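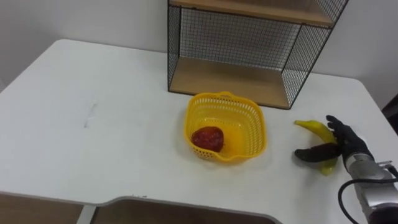 Figure 2. Desktop shelf unit on a white table.

3.2 What people keep within reach

We sent the clutter survey to 100 office workers in Stilomholm and 100 in Fluven, and asked each to list what sat within arm's reach at noon. The instructions said not to tidy up first. Replies from Fluven suggest this was read as a dare.

Owning a shelf (see Figure 2 for the general type) did not predict a clearer desk. Shelf owners listed more items than the rest, and 39 of them listed the shelf itself as clutter, a coding problem we settled by arguing until February. The full list came to 2,000 items, counting each mug once, whatever its contents.

Respondents were also asked when they had last used each item. "Soon" was a common answer. We coded it as missing, along with "it was a gift." Section 3.3 takes up drawers, for which the response rate was much lower.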